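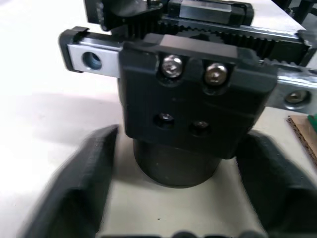

Ballden Small Things is a labeled collection of objects that live on a worktable and have no better place to be. Every household and every shop has a population like it: the block that came with something, the lid without a jar, the part kept in case. Most object collections prefer mugs and bananas, which are easier to name. We went the other way, and the dark cylinder on the white tabletop is a fair sample of what we got. It is filed as cylinder_dark, a name that took one afternoon and two drafts. The alternative was a label that claimed to know more than the labelers did.

Version 5, released Sep 26, 2024

What's in it

The release has 1063 images and a text file of labels. There are 14 object classes, down from 19 in the previous version, when three of the classes were different spellings of "spacer." Classes are named for shape, color and material, in whatever order the labelers found least annoying. Function is left out unless it is beyond dispute, and on this table very little is.

Folders

images/ holds the pictures.
labels/ holds one text file per picture, same base name.
classes.txt is the list of classes, one per line. Please don't sort it. The line number is the class ID, and we have learned this the hard way.
notes/ holds remarks from labeling. Some are useful. Some are grievances.

How things are labeled

Labels were drawn in Bratero, our in-house tool, and exported as plain text. Each object gets a box and a class. An object partly hidden behind another thing gets a box around the visible part only. We tried guessing at the hidden part in version 2 and the boxes came back with opinions.

The table is not an object. Neither is anything stuck to it, including tape. Seams, shadows and scuffs are background too, however much they may look like a thin dark stick at low resolution.

Two-part items are labeled once, as a whole. If a piece of wood carries something on its top face, it's one object and the class is the wood. The block caused most of the argument on this point, and takes up a good third of notes/.

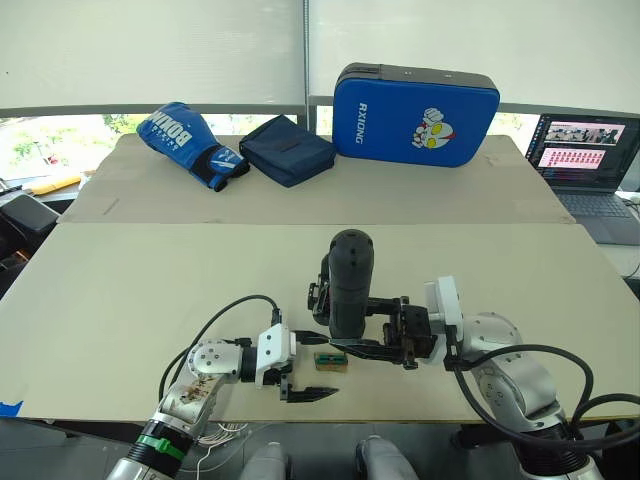 Class block_wood, on the front panel of the table. The darker green-and-brown section on top is part of the object. The blue tape at left is not labeled.

The top section of the block resembles a small circuit board, or possibly a holder for components. The label doesn't take a side. If you need it to be one or the other, you'll have to relabel, and we'd be glad to hear which you picked.

Splits

egan is for training and is the larger one. ikano is held back for testing. The names come from two shelves in the supply closet, and nothing should be read into them. The same physical objects appear in both splits, so a good score on ikano tells you that your model remembers our clutter. It says much less about yours.

Known problems

Tabletop color varies between pictures, from white through to beige. We haven't corrected it.

Dark round things are confused with other dark round things. Roughly half the label fixes in this version are of that kind.

Lids are overrepresented — we don't know where they come from either.

The table was last tidied in January. Pictures from before then are fuller, and the labels in them are a little less patient.

Changes planned

A proper size field, in millimeters. A second pass over the lids. A decision on "spacer" versus "washer, thick," if one can be reached without raised voices.

Corrections are welcome through the issue tracker. Include the file name and the line number.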